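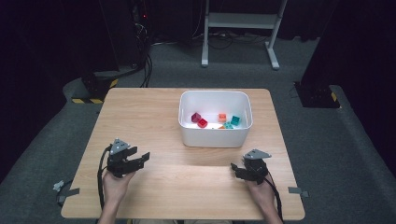 흰 통 속 색색의 블록 조각들

속보!!! 러카드(Lurkard) 군의회, 오늘 새벽을 기해 옆 동네 퍼브스테드(Puvstead) 출신 갈매기의 영공 진입을 전면 금지했습니다. 현장에 나와 있는 저는 지금 너무 신이 나서 손이 떨립니다. 타래로 계속 전해 드릴게요.

발단은 감자튀김입니다. 러카드 부두에서 관광객이 들고 있던 감자튀김 한 봉지가 통째로 사라졌는데, 목격자들 말로는 범인의 울음소리에 퍼브스테드 억양이 또렷했다고 해요. 끝음을 길게 빼는 그 억양 있잖아요. 끼룩이 아니라 끼루우욱.

군의회는 즉시 비상회의를 소집했고 의원 11명 전원이 출석했습니다. 하수도 예산 심의 때는 정족수가 안 차서 세 번이나 미뤄졌던 바로 그 회의실입니다. 의자가 모자라서 복도에서 접이식 의자를 들여왔대요. 민주주의가 살아 있네요!

의결된 내용 정리합니다. 앞으로 러카드 상공을 지나려는 갈매기는 부두 끝 초소에 착륙해 출생지 증명서를 제출해야 합니다. 발로 들고 와도 되고 부리로 물고 와도 되지만, 젖은 서류는 접수 불가. 바닷새한테 젖은 서류는 접수 불가라니 이 문장 쓴 공무원분 꼭 한번 뵙고 싶습니다.

서식은 총 94쪽입니다. 방금 창구에서 한 부 받아 왔는데 묵직해요. 첫 장이 "신청 조류의 직업"이고 선택지가 어업, 관광업, 기타예요. 뒤쪽에는 최근 다섯 해 동안 머문 굴뚝을 전부 적으라는 칸이 있습니다. 칸이 모자라면 별지를 쓰래요.

퍼브스테드 쪽 반응도 나왔습니다. 읍사무소 대변인이 문 앞에서 성명을 읽었는데 요지는 이렇습니다. "우리 갈매기는 그런 짓을 할 갈매기가 아니며, 만약 했다면 러카드의 감자튀김이 부주의했던 것이다." 읽는 도중에 대변인 샌드위치가 없어졌습니다. 제가 바로 옆에 있었어요. 성명은 계속됐습니다.

아침 먹고 돌아왔습니다. 그사이에 일이 커졌네요.

러카드가 국경 장벽을 짓겠답니다. 갈매기를 막는 장벽이요. 높이를 얼마로 할지 묻자 건설과에서는 "허리 정도"라고 답했습니다. 새는 나는데요, 하고 다시 물었더니 그건 항공과 소관이랍니다. 러카드에 항공과가 있는 줄 오늘 처음 알았습니다. 전화해 봤더니 주차과랑 번호가 같아요.

장벽 공사는 할보르센(Halvorsen) 상회가 따냈습니다. 원래 정원용 격자 울타리 파는 집인데 입찰 서류에 "조류 대응형 전략 방벽"이라고 적어 냈다고 합니다. 가격도 전략적으로 올랐고요. 사장님께 격자 구멍으로 갈매기가 지나가지 않느냐고 여쭸더니 "그러면 어느 구멍으로 지나갔는지는 알 수 있지요" 하시네요. 저 이분 팬 할래요.

한편 바다 쪽은 시덴(Ciden) 여객선이 골치입니다. 러카드와 퍼브스테드 사이를 오가는 배인데 난간에 갈매기가 늘 앉아 있거든요. 새 규정대로라면 이건 밀입국 알선입니다. 선장님은 갈매기들이 표를 안 샀으니 승객이 아니라는 입장이고, 군의회는 표를 안 샀으니 더 나쁘다는 입장입니다. 양쪽 다 너무 진지해서 메모하다가 펜을 두 번 떨어뜨렸어요.

결국 시덴 측이 갈매기 전용 요금제를 내놓았습니다. 편도는 멸치, 왕복은 고등어. 단체 할인은 협의 중. 거스름돈이 문제인데 매표소 직원분이 벌써부터 한숨을 쉬고 계십니다.

방금 답글로 "러카드 갈매기랑 퍼브스테드 갈매기를 어떻게 구별하나요?" 물어보신 분, 정말 좋은 질문입니다!! 저도 그게 궁금해서 초소에 가 봤어요.

초소 근무자 설명을 그대로 옮깁니다. "우리 갈매기는 예의가 바릅니다." 그 말을 하는 동안 지붕 위에서 한 마리가 근무자 모자에 실례를 했습니다. 근무자가 올려다보더니 "저건 저쪽 놈이네요" 하고 장부에 적었습니다. 판별 기준이 이렇게 명쾌할 수가 없어요.

그래서 오늘 오전까지 집계된 퍼브스테드 갈매기는 거의 200마리. 예의 바른 러카드 갈매기는 4마리랍니다. 그 네 마리 중 하나는 풍향계라는 제보가 들어와 확인하고 있습니다.

확인했습니다. 풍향계 맞습니다. 군청은 "그래도 우리 풍향계"라고 밝혔습니다.

오후 2시, 양측 정상회담이 열렸습니다! 장소는 정확히 중간 지점인데, 거기가 하필 썰물 때만 드러나는 모래톱이에요. 의제 첫 줄 읽는 데 한참 걸렸고, 깃발 순서로 또 한참 다투다가 물이 들어오기 시작했습니다. 공동성명은 무릎 높이에서 발표됐고 서명은 허리 높이에서 이뤄졌습니다. 할보르센 장벽이랑 같은 높이네요. 우연이겠죠.

합의 내용은 다음과 같습니다. 갈매기는 월요일처럼 모두가 싫어하는 것이지만 어느 한쪽의 책임으로 돌릴 수 없다. 감자튀김은 공동 관리 수역에 둔다. 억양에 관한 발언은 서로 유감을 표한다. 그리고 마지막 조항, 샌드위치 건은 별도 실무 협의체에서 다룬다.

그런데 서명한 종이를 갈매기가 물고 갔습니다. 지금 퍼브스테드 방향으로 날고 있어요. 아니 러카드 쪽으로 도네요. 다시 퍼브스테드. 양측 대표단이 물속에서 쌍안경을 서로 빌려 쓰고 있습니다. 오늘 본 장면 중에 제일 화기애애합니다.

잠깐 딴소리. 이 시리즈 3월에 처음 올렸을 때는 읽는 분이 우리 집 식구뿐이었거든요. 그때가 아마 러카드가 안개에 주차 딱지를 떼던 이야기였죠? 요즘은 답글로 설정을 보태 주시는 분들이 계셔서 쓰는 제가 제일 재밌어요. 갈매기 서류에 굴뚝 칸 넣자는 것도 답글에서 나온 거예요. 읽고 소리 내서 웃었습니다 진짜로.

풍자 쓰는 분들끼리 가끔 하는 얘기인데, 저는 이런 글 쓸 때 동네 회의록 읽는 게 그렇게 좋더라고요. 사람들이 화분 위치 하나로 저녁 시간을 통째로 쓰는 기록에는 제가 못 지어낼 문장이 꼭 있어요. "본 건은 지난 회의에서 논의하지 않기로 논의한 바" 같은 거요. 이런 걸 보면 바로 수첩에 적습니다. 혹시 여러분 동네 회의록에도 명문이 있으면 답글로 좀 나눠 주세요(지명은 지우고요!).

그리고 뉴스 말투가 점잖을수록 웃긴 것 같아요. 갈매기가 웃긴 게 아니라 갈매기 앞에서 넥타이를 고쳐 매는 사람이 웃긴 거라서, 저는 군의회 사람들을 한 번도 안 웃게 쓰려고 합니다. 오늘은 모래톱에서 조금 실패했네요. 대표단이 물속에서 웃었다고 썼다가 지웠어요.

자 다시 현장입니다!

저녁 소식. 합의문 사본이 발견됐습니다. 시덴 여객선 굴뚝 옆 둥지에 깔려 있었고 상태는 양호하답니다. 다만 그 위에 알이 있어서 당분간 회수할 수 없습니다. 법률 자문에 따르면 알이 부화할 때까지 조약은 효력이 있는 것도 없는 것도 아닌 상태래요.

태어날 새끼의 국적을 두고 벌써 신경전입니다. 배가 러카드 부두에 묶여 있을 때 부화하면 러카드 갈매기, 퍼브스테드에 있을 때면 퍼브스테드 갈매기. 바다 한가운데서 나오면요? 양쪽 다 그 경우는 생각도 하기 싫다고 했습니다.

시덴은 내일부터 배 시간표를 공개하지 않기로 했습니다. 중립을 지키기 위해서라네요. 승객들은 배가 보이면 뛰라는 안내를 받았습니다.

할보르센 상회에서 둥지용 격자 울타리를 출시했다는 소식도 막 들어왔습니다. 허리 높이입니다. 누구 허리인지는 안 적혀 있어요.

감자튀김의 원래 주인이었던 관광객과도 연락이 닿았습니다. 지금 심경을 물으니 사실 그 감자튀김은 퍼브스테드에서 사 온 거라고 합니다.

러카드 군의회, 비상회의 재소집. 접이식 의자 다시 들어갑니다. 저도 들어갑니다!!

답글에 새끼 갈매기 이름 추천 받아요. 양쪽 억양으로 다 부를 수 있는 걸로 부탁드립니다.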